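Revised 05/09/2026

# Tabletop Handling Stations: Purchasing and Budget Questions

The Equipment Planning Office prepared these answers for departments considering a two-arm tabletop station in the coming budget year. They apply to new purchases and to replacements. Requests already approved will be handled under the earlier terms.

## Getting started

**Who may submit a request?**

Any department with its own equipment line may submit one. Two departments may share a station, provided that one of them agrees to hold the asset record and pay for upkeep.

**When are requests due?**

Requests are reviewed once a year, in January. A request that arrives after the review has closed is held for the next one unless it replaces a station that has failed inspection.

**Must we know exactly what the station will handle?**

Yes. The item list is the part of the request that reviewers read first. It should name ordinary objects, including thin, clear, or flexible ones, and state how each is to be picked up. A gripper that closes on the temple arm of a pair of plastic eyeglasses has a different task from one that lifts a carton, and the finger pads should be quoted accordingly.

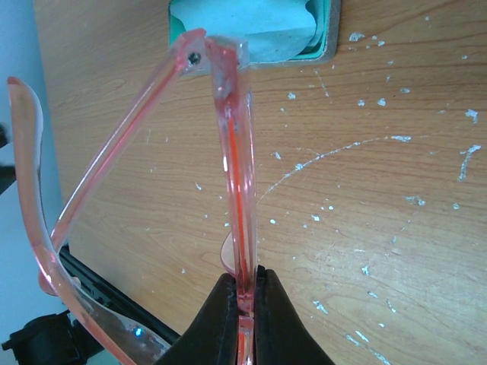 Our department was told last year that an item list could be added after approval, and we would like to know whether that is still the case. It is not. Lists added late led to orders for fingers that did not suit the work, and the list must now accompany the request.

## What to budget for

**What does the base price cover?**

Under the current agreement with Otik, the base price covers both arms, both grippers, the mounting rail, and delivery to the building. It does not cover the enclosure, the table surface, spare fingers, or training. These appear as separate lines on the quotation and should appear as separate lines on your request.

**Which smaller costs are most often left out?**

Reviewers see the same omissions each year:

- Replacement finger pads. Allow $300 per station per year.
- Cables, clips, and connectors. Allow $700 for the first year, when routing is still being adjusted.
- Operator training. The charge is $3,000 per department, regardless of how many people attend.
- Handling items. Cloths, trays, and similar objects wear out and should be charged to supplies, not to equipment.

**Can we buy one arm now and add the second later?**

This is permitted but seldom advised. The second arm would be quoted at the price in force on the day it is ordered, and the installer would charge for a return visit. Departments whose item list includes folding, opening, or passing objects from one gripper to the other should request both arms at once.
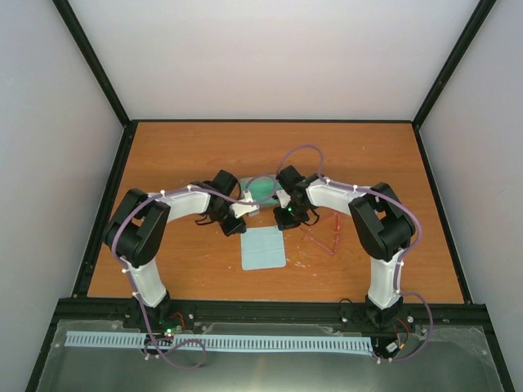 *Two-arm station with enclosure. Cloth and other handling items on the table.*

**Is the enclosure required?**

It is required in any room that is open to people outside the department. In a locked room it is optional — although Muñoz, which installs the stations, offers a lower rate when the enclosure and arms are fitted on the same visit.

## Space and installation

**How much space should we set aside?**

Plan for the full reach of both arms plus 2 feet of clear floor on the side where the operator stands. The clearance may not be used for storage. Please attach a floor plan marked with outlets and network points; a hand-drawn plan is acceptable if the distances are written on it.

**How should the work surface and cabling be specified?**

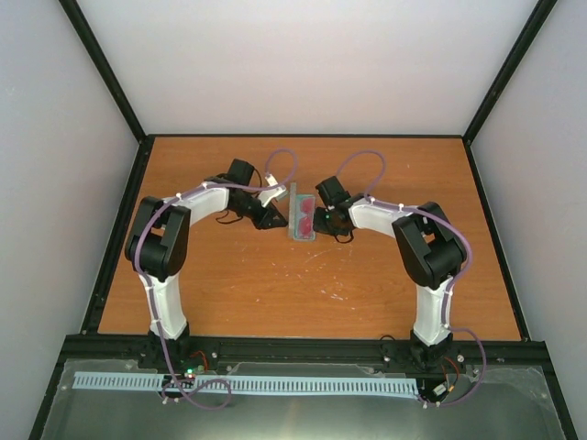 Work surfaces are ordered through Priswood and may be supplied to match a table the department already owns. A laminate top is the standard choice and costs the least to replace. Specify the length of the front rail at the same time, as the two orders are checked against each other. Cable routing belongs in this part of the request as well: the purple cables are clipped along the white links and left in a loop beyond each base, and the quotation should include enough length for both. Surface marks of the kind found on the center and right side of this tabletop are treated as ordinary wear and do not qualify a top for early replacement.

**Who prepares the room?**

The department does. Electrical work must be complete before delivery is scheduled. If the installer arrives and the room is not ready, the cost of the second visit is charged to the department.

## After purchase

**Is a service plan necessary?**

A plan is required for the first year. The standard plan is provided by Usier and covers one inspection, labor, and parts other than finger pads. After the first year, departments may renew or pay for each visit separately.

**May a station be moved to another room?**

Yes, with written notice to this office. The asset record must be updated before the move, and the station must be inspected again before it is used.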